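2023-07-11

The sourdough finally did it!! I came down at 7 this morning in my socks, before coffee, before anything, and the starter had climbed right up past the rubber band and was pressing on the lid. I have been feeding that jar for 18 days. I named it Grirko back when it was a gray puddle that smelled like nail polish, and I had more or less given up on it over the weekend when we had the cold rain.

So of course I dropped all my plans and baked. I used the Hassanpour flour, the coarse one Touran brought back from the mill shop at Uster, cut half and half with plain bread flour. 100 grams of starter, the rest by feel, which I know I am not supposed to do. The dough was so lively! It kept sliding off the scraper and I was laughing by myself in the kitchen with both hands stuck.
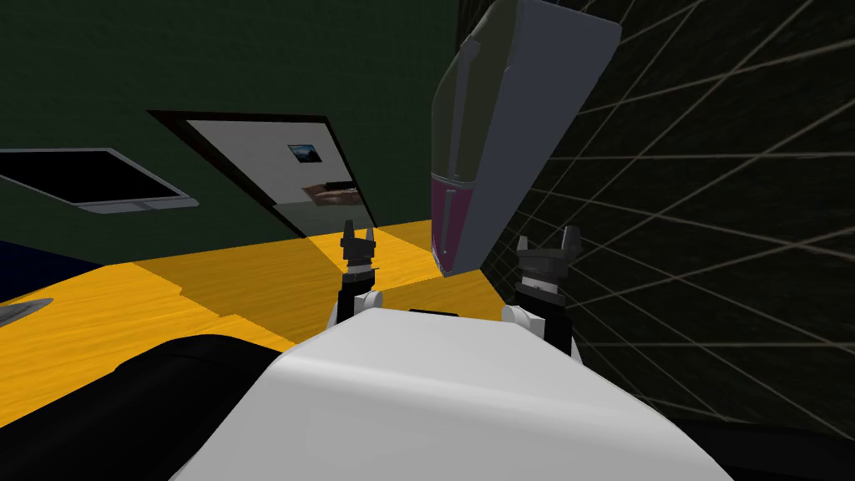
Page 2

Folded it every half hour until lunch. Between folds I read the old Pistberg baking booklet again, the chapter on rye, and copied out the bit about scalding the grain overnight. I want to try that next. I also want to try the potato bread, and the one with caraway and onion, and I need to be a bit sensible because there are only two of us eating and the freezer is full of plums.

Shaped it on the board, badly. The first time it spread out like a pancake, so I scraped it together and left it alone for a while and went to water the beans. The second time it held. It went into the basket with a lot of rice flour and I put a towel over it and walked up and down like somebody's father outside a delivery room. 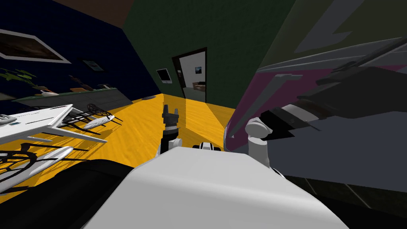

Touran Azimi, home baker and keeper of this diary's sister volume (the jam one)

Touran insisted on signing the page, as she was here for the important part. She came by just as I was taking the lid off the pot and we both shouted. It had an ear! A proper one, lifted up along the cut and nearly black at the edge. We were supposed to let it cool for about two hours and we lasted maybe half of that, and yes, the middle was a little gummy, and I don't care at all. Butter, salt, the last of the apricot jam. She had three slices standing up at the counter.

Things to remember: hotter oven at the start, a bit less water, cut deeper and faster. Buy more rice flour. Put half of Grirko in a clean jar for Touran before she goes home, she has already picked a name for hers and won't tell me what it is.

The kitchen still smells of crust and I have left the window shut on purpose. Feeding the jar again before bed.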